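Drive day again
7th March
Print this entry | E-mail this entry
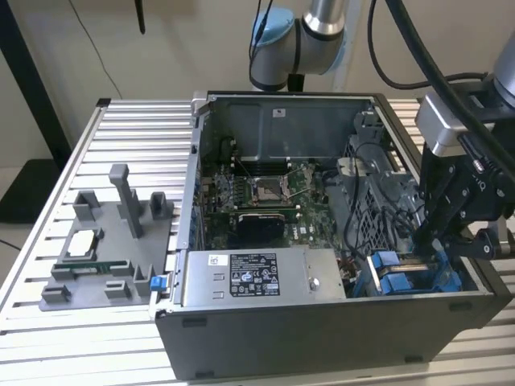
The Dell on its side, right arm reaching in toward the blue carriers.

So I finally got a full day on the computer teardown work and I have to write some of it down before it all melts together in my head. Prys Gwilliam was in early and had the workcell warmed up before I even found my coffee, bless him, and we went straight into the comparison I've been putting off since I got to Grendstead.

Quick recap for anybody who skipped the last few entries (hi, Mom!). We've got two ways of teaching the arms to pull a part. One is plain copying: a person drives the arms through the job, over and over, and the model learns to do what the person did. The other one is the same model, same demos, except we also feed it the force readings from the wrist. Arlindo Aguiar has been saying for months that the force readings would matter most on anything with a latch, and I've been saying the extra signal would just be noise. There may be a lunch riding on it.

Well - 138 trials later, I owe Arlindo lunch. The force version failed 36 times out of the whole batch and the plain one failed way more than that. I'm not putting the second number here until we've checked the log, because Prys thinks a few of the plain runs got scored under the old rules, where a drive that came halfway out still counted. Under the new rules halfway is a fail. I fought for that rule, so I can't complain!

What I didn't expect was where the difference came from. I figured it would be the pull itself, the big tug. Nope. It's the little moment before, when the fingers are on the carrier and the arm has to decide whether it's got hold of the thing or is only leaning on it. The plain policy yanks anyway. The force one kind of settles, backs off a hair and tries again, and I swear it looks like somebody feeling for a light switch in the dark. I watched so many of those in a row that I started doing it with my own fingers on the desk.

Memory modules are still a mess, by the way. Both versions rock them sideways and I don't have a good idea why. Prys wants to reprint the tray with a deeper slot for the next round, and I want more demos first, so we'll probably do both and then not know which one helped. (Yes, I know. I said it out loud and he made a face.)

Oh, and I read the Ásgeirsdóttir write-up over lunch, the one on retry behavior. She resets the arm to a fixed pose after every miss, and we let ours keep going from wherever it ended up. I'd like to try her way before May.

Tomorrow I relabel the old runs. All of them. I've got a playlist ready and a bag of those salty licorice things Arlindo hates.

Print this entry | E-mail this entry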